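Wer zu Bindu Joseph will, muss durch den Hof, an den Fahrrädern vorbei und dann dem Geruch nach. Seit 18 Jahren kocht sie im Folleo, einem Mittagslokal mit wenigen Tischen, und als ich komme, stellt sie mir erst einmal einen Teller Linsen hin. „Fragen können Sie auch mit vollem Mund“, meint sie und lacht.

Das Kochen habe sie von ihrer Großmutter, erzählt sie, obwohl die ihr nie ein Rezept verraten habe. „Sie sagte immer nur: Schau hin. Also habe ich hingeschaut, jahrelang, und trotzdem war mein Reis jedes Mal Brei!“ Heute wäscht sie ihn, bis das Wasser klar bleibt, und lässt ihn danach lange abtropfen. Da ist sie streng, auch mit ihrem Kollegen Raju, der es gern eilig hat.

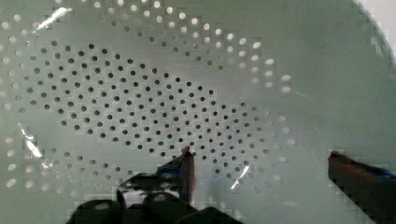

„Geduld kann man ja nicht kaufen“, sagt sie, „und ich hatte früher überhaupt keine.“ Im Juni will sie zum ersten Mal Abendkurse geben, und die Anmeldeliste am Tresen ist schon ziemlich voll (ein paar Stammgäste haben sich gleich doppelt eingetragen). Was es am ersten Abend gibt, weiß sie noch nicht. Linsen vermutlich, und Reis auf jeden Fall.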